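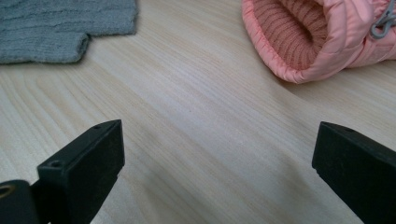 *Figure 1. Gray knit and the sleeve of a pink padded jacket on the sorting table.*

# Sorting and folding winter clothes by fabric: project report

Household Textiles, second-year project. 2018-10-10

## 1. Background

The Pralari clothing exchange takes in used clothes all year, but most of the winter things arrive in June, when people clear their closets. They are stored over the summer and have to be ready for the shelves by fall. Until now everything was folded the same way and packed into the same kind of box. Padded jackets came out flat and creased, and knits were hard to find under them.

Our project was to work out a simple sorting and folding routine for winter clothes, try it on one delivery, and write it up on one sheet that could hang by the table.

## 2. Materials

We worked with one delivery of 200 garments. The other things we used were:

- a table with a smooth top, so that knits would not snag
- 12 Uster storage boxes with lids
- Geltix removable labels
- a lint brush and a fabric comb
- a tape measure

The tape measure was only used for the shelf depth, which limited how wide a folded sweater could be.

## 3. Sorting

We first tried sorting by size. This was slow, as many labels were washed out or had been removed, and we spent more time looking for the label than handling the garment. After the first 50 garments we started again and sorted by fabric type.

The groups we ended up with were knits, padded outerwear, woven coats, and small items such as hats and scarves. Fleece was a problem. It folds like a knit but takes up nearly as much room as a thin jacket. We put it with the knits in the end, and the routine says so.

A knit and a padded jacket can be told apart by touch before either one is unfolded, so this first sort went fast. Jackets with a ribbed cuff set inside the sleeve caused one mix-up at the start, when someone felt only the cuff and put the jacket with the sweaters. The sheet now says to feel the shell of the garment and ignore the cuffs.

## 4. Folding

**Knits.** Lay the sweater face down, fold both sleeves across the back, then fold the sides in and bring the hem up to the shoulders. Hanging was ruled out for heavy knits. We tried rolling them as well. Rolled sweaters fit the boxes fine but looked untidy on an open shelf and came undone when people pulled one out.

**Padded jackets.** Close the zipper, lay the jacket on its back, and fold the sleeves over the front. Fold once at the waist and stop there. Do not press the air out. These go on the top layer of a box or in a box of their own.

**Woven coats.** Hang if there is rail space. Otherwise fold once over a rolled towel.

Small items were not folded to any rule. Scarves were rolled and hats were stacked.

## 5. Results

All the garments were sorted and boxed in two afternoons. The padded jackets needed more boxes than we had planned for, and we had to take the last few home in bags and bring them back when more boxes were free. The knits needed fewer.

We opened two of the jacket boxes after a week. The jackets still had a crease at the waist, but the sleeves and chest had kept their shape. Shaking them out took most of the crease away. We did not have a box packed the old way to compare with, and we should have kept one.

The labels stuck well to the lids and badly to the sides of the boxes - we moved them all to the lids on the second afternoon.

## 6. Still to do

The instruction sheet needs drawings for the knit fold, as two people who tested it read "bring the hem up" in different ways. Fleece may need its own box. We also want to repeat the sort with a mixed delivery that includes children's clothes, where the folded widths will be different.

## Source

Farooqui, *Care and Storage of Household Textiles*, course reader, section on knits and outerwear.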